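Last updated: 26th July
Reading time: 1 min

Club heritage notebook, Grivance ground

Finished the second box of match programmes from Trustevton. 123 listed, 109 fit to scan, the rest have rusted staples and need lifting first. The Nowakowski scrapbook puts the first cup tie at the old ground, the programmes put it at Diseo. Left both in the catalogue.
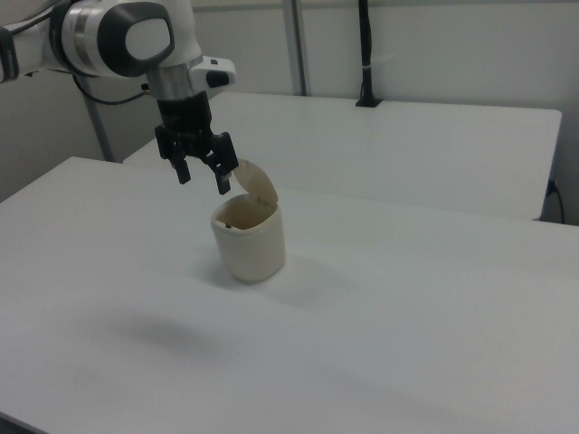
Still to do

Check item 111 against the fixture card. Order 20 more sleeves. Ask for the December minutes again.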